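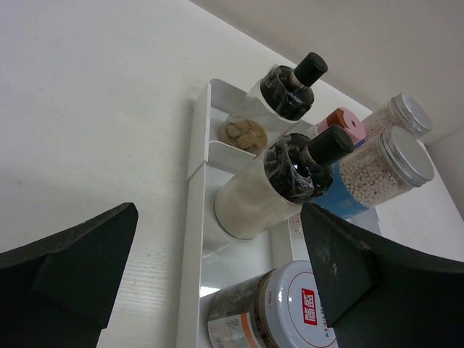
Jussara Andrade told us she had gone back to cooking in the evenings, proper cooking with an onion to start it off, and that her son had asked whether somebody was coming to dinner. She said it over the washing up at our last class before the break, and several people round the sink said that much the same had happened in their own houses. It seemed the right place to begin our second report to the Celwood Fund, as it is very much what we had hoped to hear when we wrote to you with the idea.

As you will remember, the grant pays for evening cookery classes in Vatasby for people who have found themselves cooking for one, or who have never cooked much at all and would like to. This report takes us up to 2018-06-02 and covers the whole of the second course. We have tried to set down what went well and what was a bit of a muddle, and we hope you will forgive us if we wander here and there.

Nineteen people signed up, which was more than we had planned for, and after some worrying over the hob space we decided to take everybody and split them into two groups. The early group has tended to be the quieter one. The later group comes straight from work, hungry, and we learned very quickly to put bread on the table before doing anything else! Seven of the people on this course had also been on the first one, and we were a little unsure about letting them come again when there was a waiting list last time. In the end we were glad of it. They know where the colander lives, and a newcomer will often ask the person at the next chopping board something they would be too shy to ask the tutor.

The cooking itself has changed a good deal since the autumn. We had started with a printed booklet of recipes, one for each class, and it was a handsome thing, but we found people were taking it home and then leaving it in a drawer. They wanted to know what to do with half a cabbage and the end of a packet of rice. So this time we taught four basic dishes (a soup, a stew, a tray of roasted vegetables and a plain dhal) and came back to each of them with different seasonings. The same lentils did for two classes, once with cumin and mustard seed and once with bay and a good deal of black pepper, and there was a lively argument over which was better that has still not been settled. Buying spices turned out dearer than we had allowed for, as the little jars from the supermarket are a shocking price for what is in them. We now buy larger bags from Jomine, the grocer's by the bus station, and share them out into smaller pots for people to take home.

We promised to be open with you about attendance. It dipped badly in the cold spell, when the buses stopped early, and one evening we had to cancel altogether after everything had been bought. The food went home with those who lived near enough to collect it, and we ran the class again the following week. Two people left the course, one for a new job with late shifts and one who told us very kindly that she had remembered why she didn't like cooking. We have stayed in touch with both.

On the money, we are inside the budget on room hire and over it on ingredients, for the reasons given above, and the one very nearly covers the other. The old cooker has been a nuisance. It was mended during the first course and has been sulking again, so that anything in the oven has to be turned round halfway or it burns at the back. Kettler have been out to look at it and think the door seal is at fault. They have given us a price for a new one, and we should like to use what is left in the equipment line for this if you are content. Their letter is in the post to you with the receipts.

Looking ahead, the third course starts in July. We would like to try one class for each group where those taking part choose the menu and do the shopping themselves, with a set sum to spend, as we were asked for this again and again. We are also going to begin each evening a little later, so that the later group has time to get home first, and to finish with everyone sitting down together for longer. The eating was rather rushed this time, with coats going on while the pudding was still being handed out, and it is the part people say they miss when the course is over.

If anybody from the Fund would like to come along and have supper with us, please do. We always make too much, and you would be very welcome to bring a tub for the leftovers.

Vatasby Supper Classes | Contact us | © 2018 | Back to top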